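How a brick wall stays up

Bricks: the basics

A brick is a block made from clay. The clay is pressed or cut into shape, left to dry, and then fired in a very hot oven called a kiln. Firing changes the clay for good. A dried block goes soft again in the rain, but a fired brick stays hard.

Many bricks are red or reddish-brown. The colour comes from iron in the clay. Iron turns reddish when it is heated with plenty of air. Less air, or more heat, gives darker bricks. Builders sometimes mix a few dark ones through a wall as a pattern.

What is between the bricks?

The lines between bricks are filled with mortar, a paste of sand, water and cement or lime. It goes on with a flat tool called a trowel and sets hard. Mortar has two jobs. It sticks the bricks together, and it fills the small gaps where their faces are not perfectly flat. Each level row of bricks is called a course.

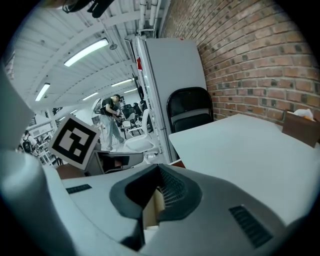
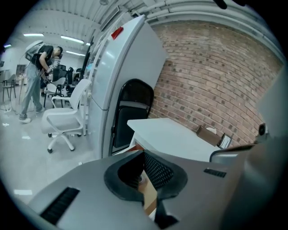 Red brick indoors, with a white table and a black folding chair nearby.

Why the joints are staggered

In most walls, the upright joints in one course do not line up with those in the course above. This overlap is called the bond. If every upright joint lined up, the wall would act like a row of separate thin towers, and a crack could run straight down between them. With a bond, each brick rests on two bricks below and shares its load between them.

Pipes and walls

Pipes are often fixed on the surface of an indoor brick wall or hung near the ceiling. Cutting a channel into brick is slow, dusty work and can weaken the wall. A pipe on the outside is also easier to reach if it leaks.

Try it: the bond test

You will need toy building bricks, all the same size.

1. Build a wall 4 courses high with every upright joint lined up.
2. Build a second wall the same height, but overlap each brick by half.
3. Push gently on the middle of each wall with one finger.

Write down which wall moved first, and where it came apart.

Words to know

Bond: the pattern in which bricks overlap.
Course: one level row of bricks.
Kiln: an oven for firing clay.
Mortar: the paste that joins bricks.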